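Hestora, the second novel in the Dernar sequence, arrives three years after the first and is a more assured piece of work. The publisher, Drutine, has issued it in a 296-page paperback intended for readers in the middle grades, and our reading panel received its copies in March.

The story follows a girl apprenticed to a mapmaker in the river town of Ratanaporn. When a survey party fails to return, she is given its unfinished charts and told to complete them. The chapters are short — 18 in all — and most close on a decision the reader will want to argue about.
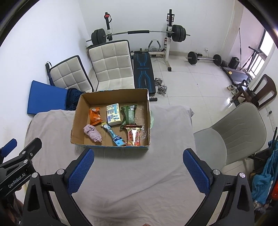
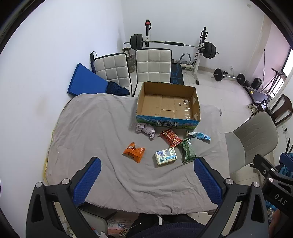
Reviews: Middle Grade Fiction

The writing is plain and confident. Dialogue carries much of the plot, and the younger characters speak as children do. The panel had reservations about the middle section, where a long account of the town's water rights slows the pace and introduces seven officials in quick succession. Several are not mentioned again. A list of characters would have helped.

Readers who have not met the first book can begin with this one, although the mapmaker's quarrel with her brother will mean less to them. The closing chapters are the strongest, and the flood on page 102 is handled with restraint — frightening, but suitable for reading aloud in class.

The type is generous and the binding opens flat. The map at the front crosses the gutter and loses two place names in the fold.

Recommended for school and public library collections, ages nine to 12.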